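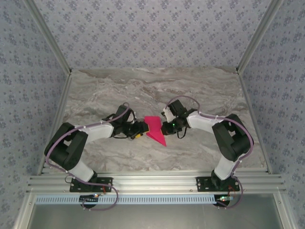 Unit 4: Recording demonstrations by remote control
Module leader: Cristóbal Durán

In this unit each student guides a pair of arms through a two-handed folding task. The operator moves the leader arms by hand, and the follower arms copy the motion.

Each student records 14 demonstrations. Begin every one from the rest position and keep a steady pace - pauses are recorded as part of the task. Failed attempts should be marked, not deleted.

Reading: Drellus handbook, section 2.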